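**Ticket 200: kitchen sink draining slowly, and a smell when the filter tap is running**

Status: open, then waiting, now closed (see the bottom)
Raised by: upstairs kitchen, Drirkanden house
Sink and taps: supplied by Asteo, fitted when the kitchen was done

**What's wrong**

Hello all, and thank you in advance for reading what I already suspect will be a long one. Since the beginning of February the big kitchen sink has been going down more and more slowly. At first it was only after a full basin of washing up, and I put it down to my own habit of letting the last of the rice go through (I know, I know). Now it happens with hardly anything in it. The water goes down nicely to a hand's depth, has a think, and then takes its time over the rest.

The second thing, which may or may not be connected, is a stale smell that I only notice when the little tap at the back right is running. The tall tap with the coil doesn't seem to set it off. I did wonder whether I was imagining it, so I asked two other people to come and sniff without telling them what I was hoping for, and both of them pulled the same face.

**What I've tried so far**

1. Kettle of hot water, left to cool a few minutes first, poured straight down. Helped for a day.
2. Bicarbonate and vinegar. Very satisfying fizz, no difference at all by the evening.
3. The plunger from under the stairs, with a wet cloth held over the overflow. This brought up some black bits and a good deal of gurgling, and the sink was better for most of a week.
4. Took out the basket and gave it a scrub with an old toothbrush. It wasn't especially dirty.

I haven't touched the trap. I'd rather ask first, as the last time I undid one of those in my old flat I put it back with the washer upside down and had a wet cupboard until Easter.
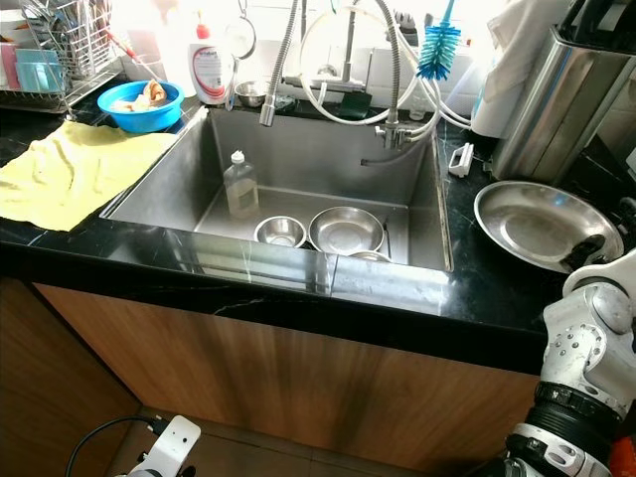

I should also say that we use this sink heavily. Breakfast things go in from early, then there's lunch, then whoever is cooking in the evening wants the whole basin for rinsing vegetables, so if somebody could tell me a quiet hour to try things it would be a kindness to everybody. Mid-afternoon is usually safe.

**Reply, first look**

Thank you for such a thorough report, it makes my life a great deal easier! Nothing you've tried will have done any harm. Please don't add any shop-bought drain cleaner on top of it, though. If I do end up opening the trap I'd prefer not to meet that on my hands.

Slow for the last part and quick for the first usually means a partial blockage a little way along, so I doubt it's the basket. The smell is more likely to be a separate matter. Could you try a small test for me, when you have a moment?

- Clear the basin completely, plug in, and fill to a depth of 73 mm (there's a steel rule in the drawer with the string).
- Pull the plug and time it until the floor of the sink is showing.
- Do the same again using only the small tap to fill it, and note whether the smell comes while it's filling or while it's emptying.

**Update from the kitchen**

Done, and I quite enjoyed myself. It took 300 seconds with the tall tap and very nearly the same with the small one, so the tap makes no odds to the speed. The smell came while it was filling, before I'd pulled the plug at all, and it was strongest when I leaned in towards the back ledge.

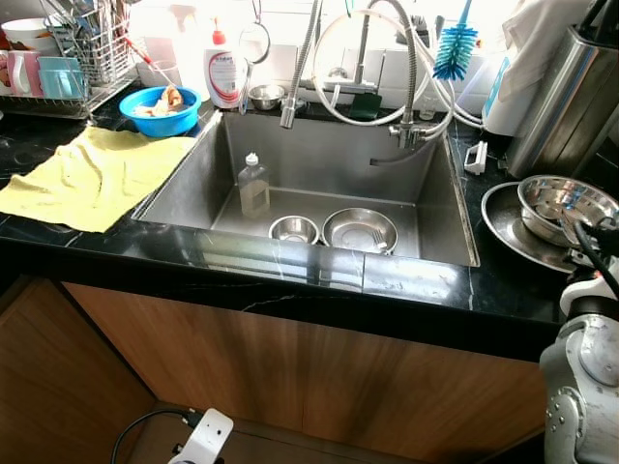 Your question about what normally lives around the sink made me look at it properly for the first time in ages. We have got into the way of keeping everything within reach, which is lovely when you're washing up and less lovely when you're hunting for a smell. There's the dark green sponge, for one, which stands on the back ledge behind the base of the tall tap, just where a sponge never quite dries out. I'd been leaning right over it every time I used the small tap! I gave it a squeeze and a sniff and I'm fairly ashamed to report that I may have found half of your fault. The peelings bowl on the left I've emptied as well, though I had that one down as innocent.

I've put a new sponge out and will leave things alone until tomorrow before I say anything rash.

**Reply**

Ha, please don't be ashamed, it's the commonest smell in any kitchen. Leave the new one to dry in the rack between uses if there's room. I'll come and do the trap in the afternoon. I've got a spare Utside washer set in the van in case the old ones have gone hard, and I'll need the cupboard underneath cleared and a washing-up bowl to catch what comes out.

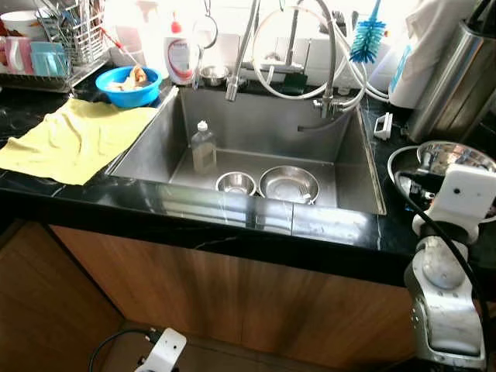
**Visit notes**

Arrived just after three. Cupboard already cleared and a tray of tea waiting, for which many thanks.

- Trap undone by hand, no tools needed. Plenty of grease in the bend and a fair plug of rice behind it.
- Horizontal run rodded for 30 cm with the short Dvořáček coil. Came back with more of the same, then clean.
- Both washers were flattened on one side, so both replaced. The old ones are in the bin.
- Looked over the joints at the small tap while I was under there. All sound, nothing weeping.
- Repeated the fill test at the same depth, and it emptied in 30 seconds with a proper swirl at the end.

Ran both taps together for a good ten minutes with kitchen paper laid under the trap and it stayed dry. No smell from the small tap that I could find, and I did put my nose right in it.

**Last word from the kitchen**

It's a different sink. I washed up after supper and the water was gone before I'd finished wringing out the cloth. The smell hasn't been back either, and the same two people have been made to sniff again and were perfectly cheerful about it.

I've asked everyone to tip their rice through the mesh strainer from now on, myself included, and I've written "kettle down the sink" on the kitchen calendar for once a fortnight. If there's a better habit for keeping the grease off, do add it to this ticket and I'll copy it on to the card inside the cupboard door.

**Closing note**

Kettle once a fortnight is fine, let it stand a few minutes first as you did before. Wipe greasy pans with a bit of kitchen paper before they go in the water. The spare washers are in an envelope on the cupboard shelf, left-hand side.

Closed.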